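Quick one tonight, tea's on.

Scooter is running again. Sort of. It would start from cold, tick over nicely for a minute and then die the second I gave it any throttle. Three evenings of that. I'd already changed the plug in January so it wasnt that, and the tank was half full, so not that either (I did check. Twice). 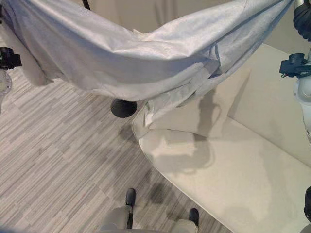 Rang Nigel Birkett, who said fuel line, it's always the fuel line. It was not the fuel line. Pulled it off anyway and blew through it, clear as anything, got petrol on my good jeans.

Next the air filter. Filthy! Foam had gone to crumbs at one corner. New one from Dmytriv in Gusley, 6 quid, and they had it on the shelf. Better but still bogging down on the hill past the school.

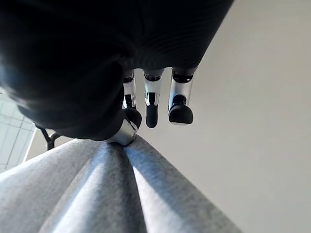
So, carb off. Four screws, one of them chewed up by whoever had it before me — took longer than the other three put together. Main jet had a speck of green muck in it. Soaked it overnight, poked it through with a strand of brass wire, back together with a new bowl gasket.

Took it out to Brirnine and back this morning, 31 miles, only stalled the once and that was me being cack-handed at teh lights. Idle is a touch high so I need to wind that down. Oil change due in another 500 miles — will do the belt at the same time if the parts have come.

Right, potatoes are boiling over.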